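The Murnmont robotics club has 12 members and one assignment this term: laundry. Their project, called Unison, has two arms fold clothes together on a table.

"Shirts came first, and we got bored with them," the club captain said. "Pants are harder. The legs have to stay stacked, and if one arm lets go early you start over."

The club began in November and has logged 40 practice sessions. Most of the trouble has been timing between the arms — one tends to pull before the other is set.

"We argue about that a lot," she said. "I'd slow both of them down. The programmers want to keep the speed and fix the grip."
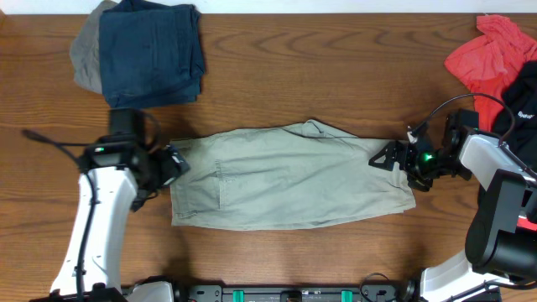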